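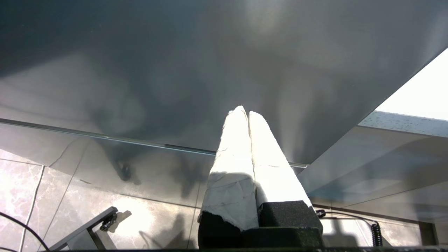
Fig. 1. Gripper fingers in their white wrapping, with the foam pads at the base. The wrapping on the left one has started to peel.

Unit 2: Planning the money for a small robot cell
Course notes, Ingegerd Holmgren, Nillstead

Most of you will come to this unit with the price of the arm already in your heads, and I do understand why, it is the big exciting number on the quote! But please spend a good while with Fig. 1 before you open the spreadsheet. Wrapping, foam, cable, connector — all of it is cheap to buy, and all of it tends to be left out of a first budget.

When we did the Prurkenstead plan we had 17 lines on the sheet, and only two of them were for the arm and the gripper. The rest went on brackets, spare cables, finger coverings, training hours and so on. I would ask you to keep a separate line called "wears out" and to put up to 10 per cent of the purchase price in it for the first year. The Bråten group thought this far too generous and we had a lovely long argument over it, which you are welcome to carry on.

Do ask each supplier how long a spare finger takes to arrive. Dondonholm was quoted 16 working days, and a cell standing still for that long costs a good deal more than a second set in the drawer.

For the June session, bring a draft budget on one sheet of paper, with your "wears out" line filled in and a note of where you got each price. Pencil is fine.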